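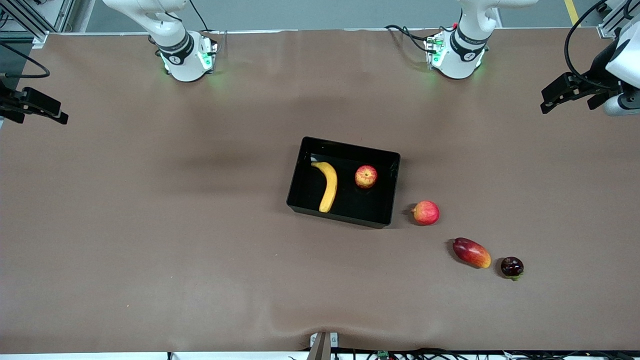 Small wind turbine on a tilt-up mast: do I need guy wires, and will it be worth it?

Posted by Saimi Väisänen, 27 June 2018
Off-grid and small renewables > Wind

Hello all, first post so be gentle! We've got a cabin up at Grotmont, on the shoulder of the hill, and the mains never got that far. At the moment we run on two solar panels and a very tired battery bank, which is lovely in summer and hopeless from the end of autumn onwards. The wind up there, on the other hand, never seems to stop, so I've been looking at adding a small turbine to fill in the dark months.

The one I've got my eye on is a second-hand Gusero, three blades, and the seller will throw in a 6 metre tilt-up mast. He says it can stand on its own on a concrete pad with no guy wires at all. My neighbour says that's madness and it'll be lying in the heather by Christmas. I'd like to skip the wires if I can (the dog runs about up there and so do my sister's children) but I don't want to be daft about it.

The other thing is trees. There's a line of spruce on the west side, and they're a good bit taller than the mast would be. Most of our wind comes from the west. Is that a problem, or does the wind just come over the top and carry on? And would I be able to wire it into the charge controller I've got for the solar? It's a Vorkine and the manual is no help whatsoever.

Sorry, that's more like three things. Thanks in advance!

Niilo Hämäläinen

Hi Saimi, nice spot by the sound of it. I've had a turbine on a tilt-up mast for a good few years, so I'll take these in the order that matters, and I'd start with the trees.

A short mast behind taller spruces is going to disappoint you. The wind does come over the top, but it tumbles about on the far side for a long way downwind, and a turbine sitting in that churned-up air spends its life swinging round looking for a direction. You get very little power and a lot of wear on the bearings. The usual rule of thumb is to have the whole rotor well clear above anything nearby, so you either go a lot taller or you move it out from behind the trees. If you've got a bare bit further up the hill, I'd put up with a longer cable run. Just work out the cable size properly, as long runs at low voltage eat your power (mine's on 24 volts and the copper cost more than I care to remember).

Guy wires: a freestanding mast can be done, but the tube and the foundation have to be designed for it, and a mast that was sold for use with guys isn't suddenly a freestanding one because you poured a bigger pad. Ask the seller for the maker's paperwork. If he hasn't got any, use the wires. Four sets is normal on a tilt-up, and the two side anchors need to line up with the hinge or the wires go tight or slack as you lower it. I learnt that one with the mast halfway down and my wife shouting at me! For the dog and the children, slip some bright plastic pipe over the bottom of each wire. Mine's yellow and everybody sees it.

Please don't put it into the solar controller. A solar one simply disconnects the panels when the battery's full, and the panels don't mind a bit. Do that to a turbine and it has no load on it, so in a strong wind it can overspeed, and that's how you lose blades. You want a proper wind controller with a dump load, meaning a big resistor or heater that takes the spare power. Both controllers can feed the same battery bank, with a fuse on each.

Before you hand over any money, stick a cheap anemometer on a pole where the turbine would go and leave it logging over a winter. I know, it's dull. But "always windy" can mean all sorts of things once you see it written down.

Miettinen

agree about the trees. had one behind a barn and it made enough to charge a phone. sold it in April and bought more panels, steep angle so the snow slides off. still run the generator in december though

Saimi Väisänen

Thank you both, that's so helpful! I've asked the seller about the paperwork and he's gone rather quiet. There is an open patch above the cabin, so I'm off to look at anemometers. Niilo, does your dump load go indoors or out? I quite like the idea of it warming the porch.

Niilo Hämäläinen

Indoors, in the shed, on a bit of cement board with plenty of air round it. It gets properly hot, so keep coats and firewood well away.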